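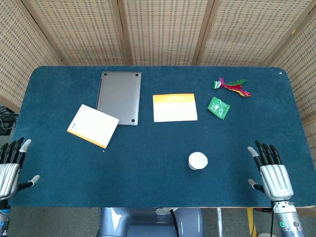 What is the difference between felt and baize on a table?

Felt is a pressed cloth with no weave, made by matting fibers together with moisture, heat and friction. Baize is a woven cloth, usually wool or a wool blend, whose surface has been raised into a nap and often sheared. Both are sold as table covering, and in everyday speech both are called felt.

Felt-covered table

A felt-covered table is a table whose top is faced with felt, baize or a similar napped cloth. The cloth may be glued down, stretched and tacked, or laid over the top as a loose cover. Tables of this kind are used for cards and board games, for writing, for sorting small items, and as shared surfaces in lounges and activity rooms. Billiard and pool tables are usually treated separately, as they have a slate or composite bed, raised cushions and a faster, more tightly woven cloth.

Names

Common names include felt-top table, baize table, card table and game table. The last two describe use and are also applied to tables with bare wood, leather or vinyl tops. Dealers in older furniture tend to write "baize-lined" for a cloth set into a recess and "baize-covered" for a cloth that runs to the edge or over it. Makers of new furniture rarely keep to this distinction.

Construction

The base of the top is called the deck. It is usually plywood, particleboard or medium-density fiberboard, though older tables have solid boards. A deck of solid boards moves with the seasons, and a cloth glued directly to it may ripple or split along the joints. Old repairs sometimes have a layer of heavy paper or canvas between the wood and the cloth.

Many tables have a pad under the cloth. Foam is the usual material on card tables, where it makes flat cards easier to pick up. Writing tables normally have no pad, or a very thin one, as a pen will push through paper that rests on something soft.

The edge can be finished in several ways:

Inset: the cloth lies in a shallow recess, and a border of wood stands level with it or slightly above.
Wrapped: the cloth passes over the edge and is stapled to the underside. No wood shows from above.
Railed: a raised rail, plain or padded, runs around the playing surface. This is common on poker tables.
Lipped: the cloth stops short of the side of the table, leaving a narrow strip of bare wood.

Tops are round, oval, square, rectangular, or rectangular with rounded corners. Rounded corners are easier to wrap smoothly than square ones if the curve is wide. A tight curve needs pleats or small relief cuts on the underside.

Cloth

Wool is the traditional fiber. It recovers well after being pressed, does not melt, and takes dye evenly. Wool and nylon blends wear longer under rubbing. Polyester felt and acrylic felt are cheaper and are common on folding tables and home-built tops, but they form pills sooner and can be marked permanently by a hot cup. Some newer tables use a knitted polyester described as speed cloth, which lets cards slide farther.

Green is the color most people connect with such tables. Blue, burgundy, brown and gray are also widely sold. Dark shades hide ink and drink stains fairly well but show lint, eraser crumbs and paper dust. Teal and other blue-greens are often offered as an alternative to standard green in rooms that are not used only for games.

History

Cloth on tables is much older than the furniture built around it. In medieval and early modern Europe, loose cloths and carpets were laid over boards for counting money, and the word bureau comes from a French term for the coarse cloth that covered writing desks. Tables made especially for cards became common in wealthy households from the late seventeenth century. Many had a hinged leaf that opened to show a cloth lining, so that the table could stand closed against a wall when play was over. Folding card tables with metal or wooden legs spread in the twentieth century along with bridge and canasta.

The Kallio pattern

The Kallio is a fixed-leg reading and games table drawn by the furniture designer Urho Ojala for the maker Undar. It has a rectangular top with rounded corners, an inset wool baize and a border of oiled birch. The cloth is glued to a removable panel held from below by 6 screws, which allows the surface to be changed without stripping the frame. Undar made 2000 of the tables before ending the line. Later examples have a thinner panel, and the two kinds of panel are not interchangeable.

Vilja Lehtinen's workshop in Dimden has repaired over 100 Kallio tables, mostly from libraries and residents' lounges. Her notes on the pattern list lifted corners and a cracked border joint as the usual faults. The workshop supplies replacement baize in the original colors, which Undar numbered instead of naming. Color 56, a dark blue-green, was the one most often ordered by libraries.

A similar table by Vultitz is sometimes sold as a Kallio. It can be told apart by its wrapped edge and by the lack of screws on the underside.

Use

The nap of the cloth keeps light objects from sliding and quiets the sound of things being set down. Dice, tiles, coins and counters stay near where they land. These same qualities make the surface useful for photographing small goods, for beadwork, and for sorting screws or buttons.

Notebooks, papers and closed laptops can be laid on felt without scratching the table or themselves. A running laptop is less well suited to it. Rubber feet sink slightly into a padded surface and reduce the gap under the case, which can limit the flow of air through vents on the bottom. A tray or thin board underneath avoids this. Writing on a single sheet also calls for something firm beneath, such as the cover of a notebook.

Cups are stable on unpadded felt if they have a broad base. Tall, narrow cups may lean on a padded top.

Feather toys, sachets, pens and similar loose items are often left on tables in shared rooms. Dyed feathers should be kept off damp cloth, as some dyes run.

Care

Dust is removed with a soft brush worked in one direction, usually along the length of the table. A vacuum cleaner may be used on low suction with a cloth over the nozzle. Adhesive lint rollers pick up crumbs but can pull fibers from pressed felt.

Liquid should be blotted from the outside of the spill toward the middle. Rubbing raises the fibers and spreads the stain. A little cool water with mild wool detergent is enough for most marks, applied with a barely damp cloth and blotted again. Soaking the cloth can loosen water-based glue and cause bubbles. Candle wax is left to harden and is then lifted with a blunt edge.

Moth larvae feed on wool and may leave small bare patches, often under objects that have not been moved for a long time. Synthetic cloth is not eaten, although larvae sometimes cross it.

Replacement

Glued cloth is peeled back slowly from one corner. Old animal glue softens with moisture, while contact cement generally has to be scraped or sanded. The new piece is cut oversize, smoothed outward from the center, and trimmed after the adhesive has set. On an inset top the final cut is made with a fresh blade held against the wood border.

See also

Baize
Card table
Desk pad
Napped fabric
Writing table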